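I'd been at Juvard for less than an hour when someone handed me a pair of grips and told me to put the washing away. I had come to write about the future of robotics. I don't even put my own washing away!

The project is called Morsy, and what it needs, more than clever engineers (it has plenty), is examples. Heaps of them. A person guides the arms through a household job from start to finish, the machine records what the joints did and what its cameras saw, and that counts as one go. By the time I turned up they had 2,194 goes in the bank and were still hungry for more.

I'd imagined they would want perfect ones. They don't, or at least they don't want only those. If you fumble a sleeve and pick it up again, that stays in, and the team were rather pleased with a few of mine for exactly that reason – a system that has only ever watched things go smoothly has no idea what to do when they don't. What they throw out is dithering. I dithered a lot. Of my first 23 goes they kept five, and I suspect they were being kind about two of those.

The hard part is your own hands. You reach for a bit of cloth and realise you've never once thought about how you pick up cloth, whether you pinch it or scoop it, or which side you come at it from. With only two fingers on each arm you have to decide. I took to pinching everything from the top, was told that half the room does the same, and was sent back to try it from the side (much worse, and my shoulders ached until bedtime).

Variety is the other obsession. The folder of past sessions goes back to January, and the people running it fret about sameness the way bakers fret about ovens. Move the basket, swap the cloth, turn the thing on its side, get a different person in. The sister site in Hultau does the same jobs with its own furniture, and the two sets are put together at Skolinar, where the training is done. I asked whether my goes would make any difference to the finished thing. A bit, I was told, very politely, and would I mind doing some more after lunch? 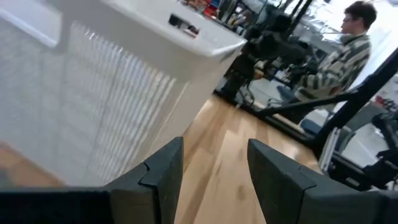
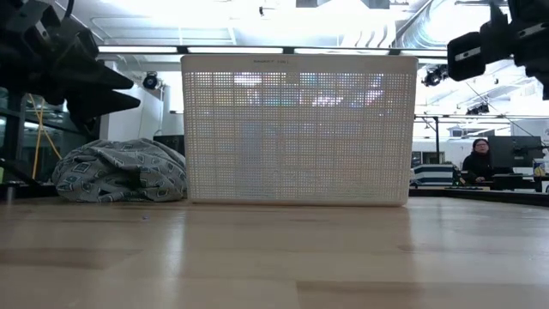 Two views from the working area, each with a basket or bin close by.

Issue 23 | 02/07/2023 | Page 5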